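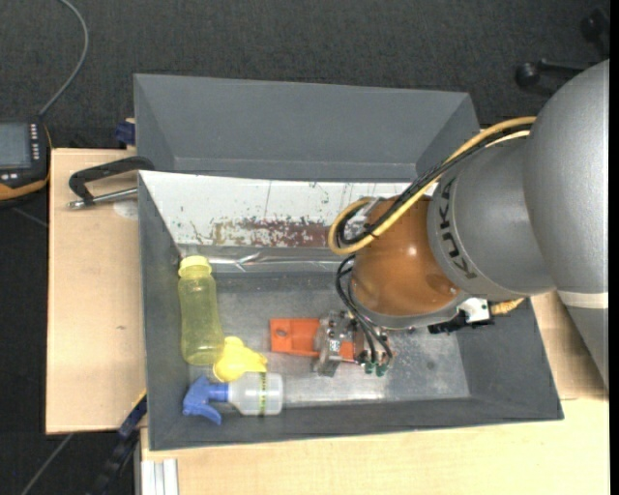 Is a prepaid storage unit ever worth it?
Asked 2023-04-09

Halliday is offering me 28 months paid up front for $3,380. They say it beats monthly because rates go up every June. I mostly have furniture and boxes of books. The guy on the phone wanted an answer by tonight. Has anyone done this?

3 answers

Ask what happens if you move out early. At Fiten I got nothing back for the months I didn't use, and it was in the contract, page 2, small print. "Rates go up" is what they all say. Get last year's rate in writing and see if they'll even send it. Any deal that dies at midnight is usually back the next morning.
Marked helpful by asker

we prepaid at Drirov and it was fine

What is the furniture worth? I'd sell the couch before I paid that much to visit it. Also check whether insurance is included. Mine was an extra $303 that only showed up on the final bill, and I'm still not convinced it covers water damage. I asked twice and got two different answers.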